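Community Help Forum > Events and Public Engagement > Demonstrations and Open Days

Preparing a garment-handling demonstration for a public open day

Posted by Facilities and Outreach, Jarnside

Our organization will host an open day on Wednesday, March 6, 2019, and one of the stations on the program is a demonstration of automated garment handling. The station has been prepared by the Travton project group, which studies how household and laundry tasks can be taught to machines from recordings of people performing them. I am responsible for the visitor route, the printed materials and the timing of each station. I have no technical background in automation, and I would be grateful for advice from members who have arranged visits of this kind.

The plan at present is as follows. Visitors will arrive in groups, and each group will spend 5 minutes at the station. A member of the project group will first carry out the task by hand, which consists of placing a polo shirt on a plastic hanger, holding it up by the two shoulder bars, and hanging it on a rail. The machine will then perform the second half of the task, taking a shirt that is already on a hanger and moving it to the rail. The project group has advised that the first half, in which the hanger is inserted through the neck of the garment, is not yet dependable enough to be shown to the public. Last year the open day drew 822 registered visitors, and we expect a similar number.

The handout will include a short section on the work as it is done by a person. The project group has supplied the picture that I intend to use, taken from the height of the wearer's head. 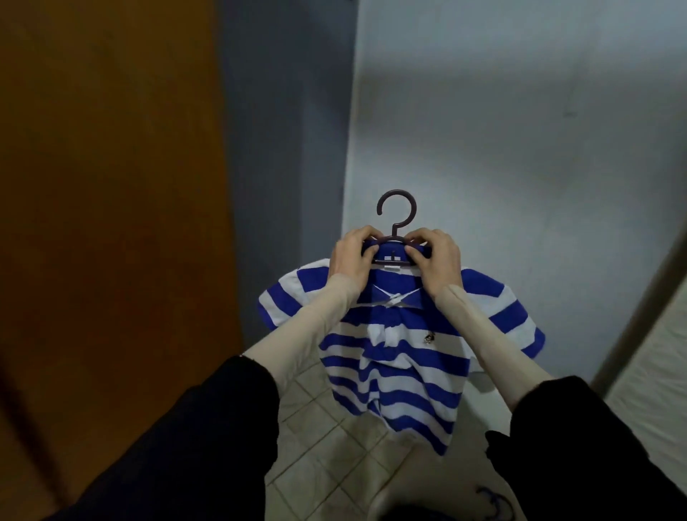

A striped polo shirt on its hanger, held by the shoulder bars. Open day handout, page 2.

I have three matters on which I would welcome guidance.

First, whether it is advisable to show the manual task before the automated one. A colleague has expressed concern that visitors will compare the two and conclude that the machine is slow. By the project group's own account it is considerably slower than a person.

Second, whether visitors should be invited to try the manual task themselves while wearing the head-mounted camera. The group is willing to permit this, but I am uncertain what notice or consent would be required.

Third, what a suitable choice of garment would be. The group has been working with striped polo shirts and has asked to continue with them. Our communications office would prefer plain shirts bearing the name of the institution.

The budget for the station is 2,000 dollars, and it must also cover signs and barriers. The text of the handout is due at the printer before the end of February.

Posted by Rizal Ginting

I coordinated visitor days at the Upadhyay training center for several years, and our program regularly included a station with a working arm. I will take your points in the order given.

You should show the manual task first. Visitors who have not watched a person do it with some attention will have no idea what they are being asked to observe. Most adults have put a shirt on a hanger so often that they no longer notice the steps. When the presenter does it slowly and names each step, the audience understands that the collar has to sit properly over the bar, that the two shoulders should hang evenly, and that the fabric below continues to move after the hands have stopped. The machine's pace then makes sense to them. Your colleague's concern is reasonable, but in my experience complaints about speed came from groups that had been shown the machine alone, with no introduction.

I would ask the presenter to state the speed openly at the beginning. One sentence is enough: "The machine takes longer than I do, and you will see where it spends the time." Do not leave this for a visitor to raise.

Your picture is suitable for the purpose. Both hands are visible on the hanger, and the hook stands clear against the wall, so a reader can see where a gripper would need to approach. I would enlarge it to the full width of the page if the layout permits. I would also ask the group to confirm in writing that the small logo on the chest of the shirt may be reproduced in print. This is a minor point, but our own legal office once returned a handout on the same grounds, and we lost a week.

On the matter of visitors wearing the camera, I would advise against it for general admission. Five minutes will not allow for fitting the equipment, explaining it, obtaining a signature and adjusting it for the next person. If you wish to offer it, set aside a separate session with advance registration. A recording made from the head will include other visitors, among them children, and a sign at the entrance was not considered sufficient by our institution. You will need to consult your own privacy officer. An alternative that served us well was to let visitors try the manual task at a side table with no camera at all, next to a screen playing a recording made earlier by staff.

As to the garment, please allow the project group to keep the shirts it has been using. A change of garment shortly before a public event is a change to the system. Different fabric hangs differently, and a plain shirt may present the cameras with less to work from than a striped one. The communications office can put the name of the institution on the presenter's clothing or on the back panel. If they insist on plain shirts, ask the group how much testing time it would need, and put the answer in front of whoever makes the decision.

Some practical items that are often left until too late:

Obtain spare hangers of the same model and color as those used in testing. Plastic hangers of similar appearance can differ in thickness at the bar.

Mark the floor for the presenter and for the front row. Tape holds well on most tile but should be tested beforehand, as some tapes leave residue in the grout.

Keep hangers and shirts off the floor during public hours. Assign one person to collect them between groups.

Prepare a recorded version of the full task. If the machine stops, the presenter should move to the recording at once and leave the repair to a second member of staff.

Agree on who may press the emergency stop, and make sure that the presenter has done so at least once in rehearsal.

Posted by Stisulholm Visitor Office

We agree with most of the above and wish to add a note on numbers.

At 5 minutes per group, the limiting factor will be the changeover between groups. Please time it with real people before the program is printed. Our site received 3,000 visitors over a single weekend, and the stations that fell behind were those where the audience had to leave by the same side it had entered. If your room has two doors, use one for entry and the other for exit. If there is only one, shorten the talk.

We take a somewhat different view on visitor participation. A head-mounted camera can be offered during the general program provided that it is not recording and shows only a live view on a nearby monitor. Our visitors enjoyed seeing their own hands from that angle, and it explained the method of instruction better than our posters did. A short written notice was accepted by our legal office on those terms. Yours may take another position, and the question should be put to them in February at the latest.

With regard to the budget, barriers can usually be rented, and the sum you mention should be adequate if the screens are already on the premises. Signs should be ordered together with the handout if the same printer is used.

Posted by laundryroom_pat

Went to one of these with my kids last fall. The hanging part was fine but we couldn't see a thing from the back. Put it up on a platform or get a big screen. Also chairs for older folks please.

Posted by Facilities and Outreach, Jarnside

Thank you to all who have replied. The manual task will be shown first, and the striped shirts will be retained. The communications office has accepted a printed back panel in place of plain shirts. Visitors will be able to try the manual task at a side table without a camera. The suggestion of a live view has been forwarded to our legal office, and I will report their answer in this thread.

The room assigned to us has one door. I have requested a larger room on the ground floor and am waiting for confirmation. Seating and a raised platform have been added to the request.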